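We use cookies to keep you signed in and to improve this site. Accept all / Manage settings

Ticket 2091 - Garments slipping off hangers / red item won't lie flat
Site: Dosholm, sorting table
Opened by: Begoñe Iglesias
Assigned: Yutong Tan
Status: open, waiting on parts
Priority: normal

Reported problem

Shirts coming off the wire hangers on the way to the rail. Mostly the light ones, wide necks worst. Also the red pieces with white trim are a pain, they bunch up at the seam and the stack leans. Lost most of the morning to it. Batch 1206 is the bad one, the May batch was fine on the same hangers.

Log

B.I. - Tried doing up the top button first. Helps on the striped ones, nothing to button on the tees. Turned hanger hooks all the same way, no difference I can see.

Y.T. - What's on the table right now, baskets included. Which hangers, wire or the Trollinska plastic?

B.I. - Wire. Baskets are the peach ones, pink cloth in one of them, stripes up on the left. Gray table same as always.

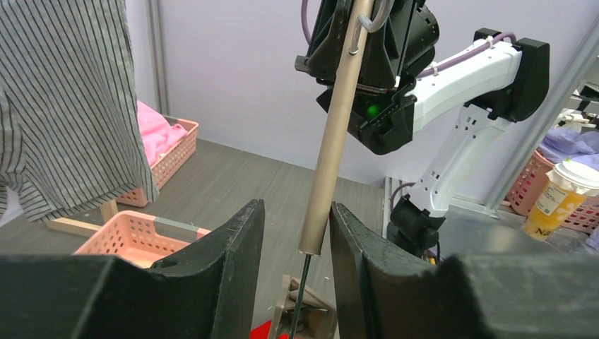 Step 1 - Hangers

Y.T. - OK. Check the shoulders on the wire ones, if they're bent down the neck just slides. Bend back by hand or bin them. Don't mix with the plastic on one rail, they sit at differnt heights and everything shuffles to one end.

B.I. - Went thru the lot. 7 were bent, binned. Rest look ok. Striped shirts staying on now, tees still slipping on one side.

Y.T. - Foam sleeves for the tees then. Yatsenko has them in packs of 51, don't ask me why 51. Montserrat to order, one pack is plenty.

M.B. - Ordered. No delivery date yet.

Step 2 - Red pieces

Y.T. - What exactly happens with the red ones. Bunches where?

B.I. - At the seam. Pick it up in the middle and the sides puff out, then the white edge rolls over and you can't find the corner. Shake it, put it down, same again. 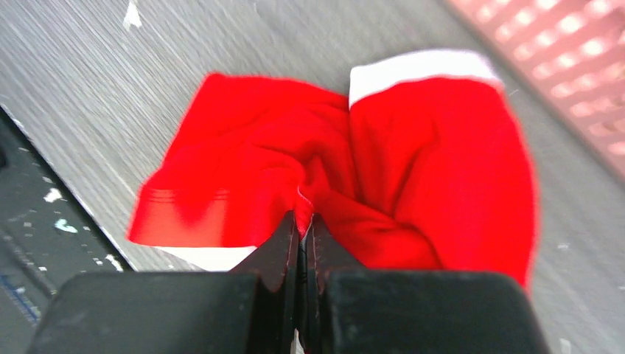 Red piece bunched at the seam, white trim along the top edge.

Y.T. - Don't lift from the middle. Find the white edge first, take both ends of it, lay it down away from you and smooth toward the hem. Seam goes flat last. If the trim still rolls set it aside for steaming, don't fight it on the table.

B.I. - Tried on a few. Better. Slower tho. Florencio wants to know if they can just be rolled instead of folded.

Y.T. - Rolled is fine for the basket, not for the shelf. Bisama sends rolled ones back, see old ticket.

F.I. - Fine by me. Rolling the ones for the basket from now on, shelf ones get folded.

Still open

- foam sleeves, waiting on Yatsenko
- Aivar to look at the steamer, B.I. says it spits
- tees: leave folded till sleeves come, dont hang
- need a label on the second peach basket, people keep dropping clean stuff in the wrong one

Last update November 20, 2025, Y.T. Will check back when the sleeves are in. Begoñe pls add a note here if the striped ones start slipping again.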